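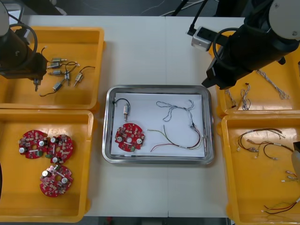

Dong-geon Ham doubts that anyone outside a university will sit through a garrison's ration returns for a whole winter, and told us so when we sent around the first draft of this call. He may be right. We would still like to try.

**Readers wanted: the Vikport garrison papers**

The Gustside Military History Project is looking for 26 readers to work through the supply records of the Vikport garrison. You will have heard the usual story if you have read any of the popular accounts: 500 men held the harbor forts through the winter, cut off from the road at Terkow, and lived on horsemeat until the relief column came in. It is on the plaque and in the school pamphlet. Every version we have traced goes back to one memoir, written long after the fact by an officer who spent most of the winter in the hospital.

The quartermaster's books don't fit it very well. Flour was being issued in January for a good many more mouths than the memoir allows. Either the garrison was larger than advertised, or somebody was drawing rations for men who did not exist, or the clerk couldn't add. We have no favorite among these. If you already have one, please tell us when you apply, so that we don't give you the January books.

**What the work is**

The collection runs to 3,319 scanned pages, plus 767 index cards in the Jin deposit, which came to us separately and in no order anyone has been able to explain. Each reader gets a batch. You type what is on the page into a form, including the mistakes, and mark anything you can't read as unreadable. Two people read every page without seeing each other's version, and an editor compares the results.

Please don't guess. An earlier transcription of the same books filled in smudged figures "from context," and the context was the memoir. Most of that work had to be thrown out.

**Who should apply**

- You can read sloping 19th-century handwriting in English, or are stubborn enough to learn.
- You have a computer with a decent screen. A phone won't do.
- You can finish one batch a month for six months.

No degree is needed. Former supply clerks are very welcome, as they tend to spot a cooked ledger faster than historians do. Reenactors and medal collectors are welcome too, but we can't identify your items or value them.

**What you get**

The work is unpaid. Readers are credited by name in the published edition unless they ask not to be. We can't offer travel money, course credit or a letter saying you took part in groundbreaking research. We don't know yet whether there is any ground to break. The books may turn out to be badly kept and nothing more, and in that case we will publish that.

**How to apply**

Write to the readers' desk at Gustside with a few lines about yourself and ask for the sample page. It is a bad one, with water damage in the left column. Send back your transcription with the gaps left in. We look at the gaps first.

Applications close when the places are filled. Anyone left over goes on a list for the Terkow road reports, if those are ever released.

Posted 21 February 2024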